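Wevura Folding Set: README and data card

Maintained by Rajkumari Malhotra, operations side, Trarar garment care
Last revised in November

What is in here

Recordings of people folding clothes with a hand-held gripper, plus the notes they wrote afterward. There are 175 recordings. After review, 136 are marked usable. The rest stay in the folder "held" with the reviewer's reason next to each one. Please don't merge them back in to make the set look bigger. Lecomte did that with an early copy and we spent a week finding out why the numbers moved.

Why it was collected

Trarar washes, folds and returns household laundry. Management bought into a plan from Wavness, the integrator, under which a two-finger arm would take over folding on the evening shift. Wavness needed demonstrations from people who fold for a living. The folders were asked to supply them.

I was asked to write this card because I schedule those folders. I have tried to keep the sales language out. If you came here from the Wavness deck, expect some differences.

Who recorded

Folders from the evening shift, on paid time. Recording was meant to be optional. In practice it was put on the rota like any other task, and 2 people who asked to be left off had to ask more than once. Their recordings were removed at their request and are not in either count.

Names are not stored. Voices were stripped from the audio. A folder's way of working is still easy to recognize if you know the person, and I would not call this set anonymous.

What it changes on the floor

The plan says the arm "frees staff for higher-value work." I have asked what that work is and have not had an answer in writing. What I can report so far:

Folding with the gripper is slower than folding by hand. Nobody's target was lowered on recording shifts until the folders complained, and then it was lowered by 40 pieces.

Wrist soreness came up often in the notes. The tool is held out in front for long stretches, which hands don't have to do.

Sorting, checking pockets and matching socks are still done by people, and none of that appears in the set. A model trained on these files will know nothing about it.

The skill on display belongs to the folders. Their contract says nothing about being paid for it after the recordings end. I think it should.

How the files are arranged

Each recording has its own folder with the video, the gripper opening over time, and notes.txt. Read the notes. They are short and sometimes rude, and they explain more failures than the success flag does.

The success flag was set by Wavness, who counted a garment as folded if its final outline was close to a rectangle. Our customers would send back plenty of those. Where a folder disagreed with the flag, the disagreement is in the column "floor_says". Use that column if you care about the result.

Sample still

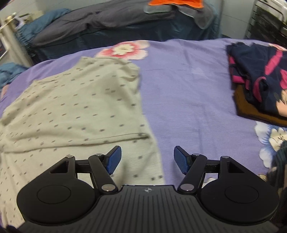
Gripper open over a loosely spread, partly folded garment, with a folded stack at the upper right.

Known problems

Strong lens distortion toward the edges. Straight bed and table edges come out curved, so don't measure garments from the video without correcting for it.

Motion blur on cloth. Thin fabric is the worst case, and the fold line is often hard to place.

Patterned sheets under patterned clothes. Automatic outlines fail here often enough that we stopped relying on them.

Few heavy items. There are no wet items at all, although damp returns are a daily matter at Trarar.

What not to use it for

Do not use it to time or rank individual folders. The pace in these recordings is the pace of somebody using an awkward tool, and a supervisor has already tried to quote it in a review.

Do not use it as evidence that folding has been automated. The set contains human demonstrations and no runs by the arm.

Requests for removal

Any folder who recorded can have their files taken out, without giving a reason. Write to me or leave a note in the shift office before 4 p.m. Copies held by Wavness and Lecomte are supposed to be updated as well. I have confirmation from Lecomte and am still waiting on Wavness.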